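Chapter 11
Wood Indoors: Movement, Moisture and Finish

By the end of this chapter you should be able to explain why a board changes width through the year, read a simple moisture table, and choose a finish for a work surface.

11.1 A material that never quite settles

Timber takes in water from damp air and gives it back to dry air. It does this for as long as it exists, whether it is a roof beam or a spoon. Most of the change is across the grain. Along the grain a board hardly moves at all, so a long table top stays the same length while its width creeps in and out.

Tops made from long planks laid side by side are common in workrooms, and they show this movement well.

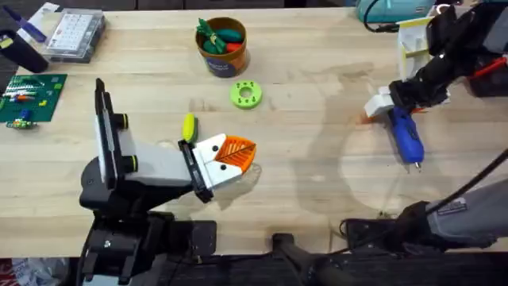
A reader of the first edition wrote from Hallbridge to say that her own kitchen table was tight all summer and had gaps by December, and asked whether the glue had failed. It had not. The heating had been turned on, the air had dried, and each board had shrunk a little. The gaps closed again in spring.

The joiners at Duvgate keep a record of board widths in their drying shed. It now holds 3256 readings, taken from 117 boards, and we use part of it in Table 11.2. Before you look at the table, note which boards were cut through the centre of the log and which were cut nearer the bark – the second group moves more.

Fixings must allow for this. A top screwed down hard on all sides may split. Slotted holes or turn buttons let it slide. Pale tops also show marks easily, so the finish matters as much as the fixing. 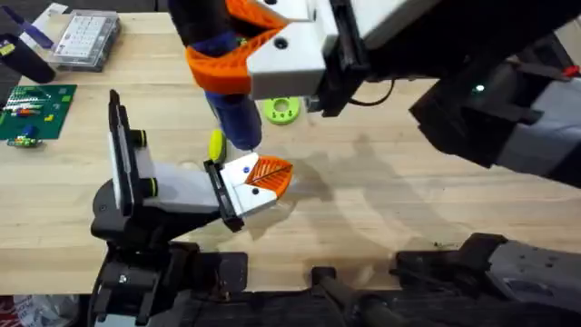

11.2 Oil, wax and varnish

A finish slows the exchange of water but does not stop it. Oil soaks in and is easy to renew. Wax sits near the surface and marks with heat. Varnish forms a skin – hard-wearing, but awkward to patch once it is scratched through.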